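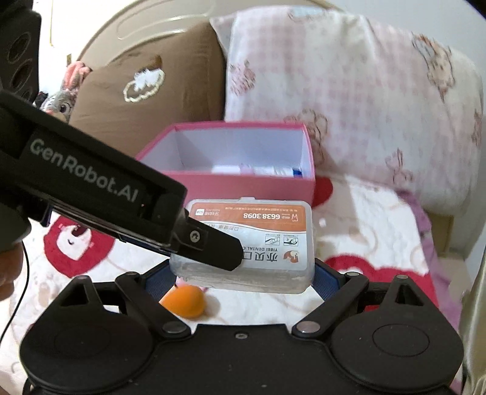 Translucent box, orange and white label

Thread: Structural soil or suspended pavement at Ostrowski Square?

curbcut_26
Replacing the street trees on the north side of Ostrowski Square in Odska. 26 pits, all currently undersized, paved right up to the trunk flare. The city wants the full sidewalk width kept for the market, so open planting strips are out. The two options on the table are structural soil under the pavers or Julosance cells filled with a sandy loam. Utilities run along the curb side at a depth that varies a lot and the as-builts can't be trusted. Looking for field experience, especially on compaction testing and on how either one behaves when a gas crew has to dig.

pervious
Structural soil. It tolerates irregular trench edges and you can place it around a lateral without redesigning anything. Cells are modular. When the trench isn't straight you lose rows, and the volume on the drawings is not the volume you get.

loamandorder
Disagree on volume. Most of a structural soil mix is stone. The roots only get what sits in the voids, so for the same excavation the tree has a fraction of the usable soil. Compare usable volume and the cells come out ahead even after you drop a row for the gas line.

pervious
Only if they're filled correctly. I've opened cells where the loam had settled well below the deck. Air gap on top, roots sitting in the bottom corner.

loamandorder
That's an installation fault. Fill in lifts, foot-tamp, water each lift, top up before the deck goes on. Put a hold point in the spec so the deck can't be set until someone has signed for the fill level.

curbcut_26
Hold point noted. What about reinstatement after a utility cut?

gradebreak
This is where I'd worry. We had Julosance on the Havo Street job and the water utility cut through 4 bays the second year. They backfilled with crushed stone, paved over, and left. We found out when the trees on that block started dropping leaves early. With structural soil they would have done the same thing, but at least there's no frame to break. Whichever you pick, get the reinstatement detail into the street opening permit. A drawing in the landscape set does nothing for you, the crew never sees it.

pervious
Agree with all of that.

northpit
Question for the OP - what's the drainage at the bottom? You haven't mentioned the subgrade.

curbcut_26
Silty clay. One infiltration test so far, slow. An underdrain to the storm line is possible for 20 of the pits. The others are on the wrong side of a duct bank.

northpit
Then I'd settle that before arguing about the media. Either system turns into a bathtub in silty clay with no outlet. For the ones past the duct bank I'd look at connecting the trenches under the pavement so they share an outlet, or use fewer trees there and give each one more room.

loamandorder
Seconded. Do at least 3 more infiltration tests too. One hole in urban fill tells you about that hole.

gradebreak
And pothole the gas line before you order any cells. Lead time on replacement decks was terrible for us.

curbcut_26
Tests are going in for October, potholing at the same time. Leaning toward cells with a shared trench past the duct bank, pending the clay. Will post the logs when I have them.

pervious
Still think you'll regret the cells on the curb side, but post the logs.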